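About Trumby

Trumby tests and certifies protective coatings for small manufacturers. The company was set up by Obsa Wolde, a corrosion chemist, and Nadhirah Harahap, who had run the paint laboratory at a shipyard. Work is carried out at a single site with four salt spray cabinets, two humidity chambers and a separate room for adhesion and impact tests.

Most samples arrive as flat steel or aluminium panels. Each is measured for film thickness, scribed to bare metal and exposed for the period agreed with the customer. Creep from the scribe is recorded in millimetres at fixed intervals. Last year the laboratory reported on 3,146 panels for 230 customers. Raw readings are kept for 5 years and can be requested by quoting the report number.

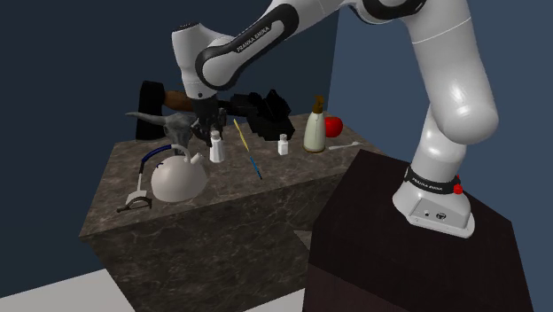
Coated housings and castings are handled separately from flat panels. A curved surface does not hold a film in the same way as a flat one, and thickness readings taken near an edge are often low. On a part shaped like the white arm base, with its rounded body and flared bottom edge, we would take readings on the body and again along the flare, and report the two sets apart. Printed lettering on a finished part is assessed for rub resistance under a separate test code. Customers should state which surfaces are visible in service, as gloss and colour are only measured on those unless otherwise agreed.

Zumberg panels, cut from a single grade of cold-rolled steel, are used as controls in every cabinet run. If a control falls outside its limits, the run is stopped and repeated at our cost.

Enquiries about test programmes should be sent to Nadhirah Harahap. Questions on methods and reports go to Obsa Wolde. Samples are accepted at the goods entrance until 4 pm.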